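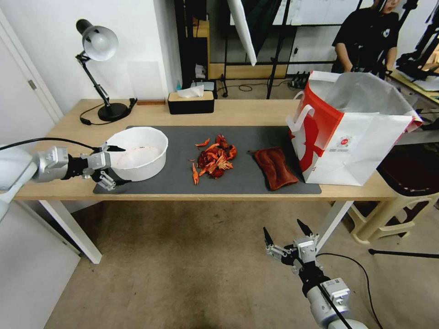

# Chapter 6: Reviewing a Work of Local History

In the previous chapter we studied reviews of travel books. Now we come to a kind of book which is seldom reviewed in large newspapers, but which many students will be asked to review sooner than any other. Local histories are published by small presses, by town libraries and by clubs. The editor of a regional magazine receives many of them, and often gives them to a new reviewer.

The main text for this chapter is *The Mills of Addale*, published by Sesard Press. The book tells the story of one river town, from its first mill to the closing of the last one. Students should read at least the introduction and the first two parts before they continue. Two published reviews of it are printed at the end of the chapter, one from the magazine *Fosia* and one from the newsletter of the Lindsay public library. Please do not read the reviews first. It is very difficult to form your own opinion after you have met another person's opinion, especially when that person writes well.

## Before you begin

Take a sheet of paper and write short answers to these questions. Keep the sheet, as you will need it again in Section 6.4.

- Have you ever read a book about the place where you live? Who gave it to you?
- Did you finish it, or did you look only for the names and streets that you knew?
- If a fact in such a book were wrong, how would you find out?

## 6.1 Two kinds of reader

A local history has two kinds of reader, and they want different things. The first reader lives in the town, or had grandparents there. This reader opens the book at the index and searches for a family name. For such a person a list of mill workers can be the best page in the book. The second reader has never visited the place. He or she wants to know why the town's story matters, and will become tired if every shop on the main street is described.

The reviewer must decide early which reader the review is for. The library newsletter in Lindsay is read by people who know Addale well, so its review spends a whole paragraph on the flood and the old bridge. *Fosia* has readers in many countries. Its review mentions the flood in half a sentence and gives more room to the question of wages. Both choices are correct for their readers.

A common mistake of students is to write for both readers at once. The review then explains where the river is, and in the next line it complains that a certain lane has been spelled wrongly.

## 6.2 What the author could know

The writer of a national history can use large archives. The writer of a local history often has a box of letters, the church records, an incomplete set of newspapers and the memories of old neighbors. You should look at the notes at the back and see which of these the author has used - and which are missing.

In *The Mills of Addale*, the chapters on the mill owners are based on account books. The chapters on the workers depend almost completely on interviews which were made many years later. This is not a fault, but it changes the way we should read. Memory is good at telling how a thing felt. It is weaker with dates and prices. A fair reviewer says this plainly and does not punish the author for papers that have not survived.

Look also at what the author does when two sources disagree. Some authors choose the better story and say nothing. Others give both versions and tell us which one they believe. The second way is slower to read, but you can trust such an author more in other places too.

## First writing task

Write a review of *The Mills of Addale* for a reader who has never been there. The limit is 2,000 words, with the title included. Quote from the book at least twice, and give the page number each time. Do not describe the cover.

The first draft is due on Thu 26 September. Bring a printed copy to class - you will exchange it with a partner, and the partner will mark every sentence which could be about any other town.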